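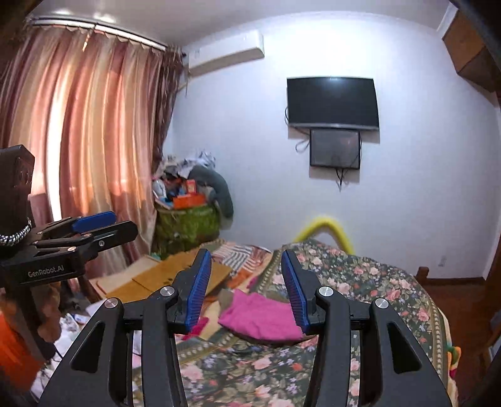 The first thing I fix for new tournament players is the short stack, that stage where you're down to ten or twelve big blinds and every orbit hurts. I was awful at it for years. I'd fold and fold, waiting on aces, and then stick it all in with seven-deuce once the blinds had eaten me. These days I practice at home, in the bedroom mostly, running through hands for half an hour before I turn in, and it's the cheapest improvement I ever made to my game. So let me walk you through how I do it.

What you need

A deck of cards, a notebook, and a push/fold chart. Any decent chart will do. I started with one Wim Groen printed out for me and it's still taped inside my notebook cover.

Step 1: Work out your big blinds

Take your chips and divide by the big blind. Do this every single time before you look at your cards. If you have 9,000 and the blinds are 500/1,000, you've got nine big blinds and you're in shove-or-fold country. I used to think in chips ("I've still got plenty!") and it cost me plenty.

Step 2: Deal yourself a seat and two cards

Pick a position, say the cutoff. Deal two cards, give yourself a stack, and decide out loud: shove or fold. Then check the chart. Write down only the ones you got wrong. My first night, my mistakes filled 3 pages, and nearly all of them were folds on the button.

Step 3: Learn the button and small blind first

Everybody wants to start under the gun, I don't know why. You open late far more often, and that's where the chart will surprise you. Hands like king-five offsuit look like trash until you see how few people are left to wake up with something. Get those two seats solid, then work backward around the table.

Step 4: Add a caller

Once you're comfortable, flip it around. Someone else has shoved and you're in the big blind. Calling ranges are tighter than shoving ranges — a shove can win without a showdown and a call can't. Raghda Fakhoury and I do this one over the phone. She names a stack and a seat, I give her my answer, and we argue.

Step 5: Take it to a small game

Find something cheap. I used the nightly at the Konwood card room, which drew over 905 entries across the whole of last December, and most of those players were still limping with eight blinds. Shove when the chart says shove, even if you busted doing it an hour ago. That's the hard bit.

A word about the bubble: the basic chart doesn't know the money is two spots away. Tighten up your calls there, especially against a stack that covers you. I'll do a separate page on pay jumps once I've finished going through my notes with Yevhen Kravets, who plays them much better than I do.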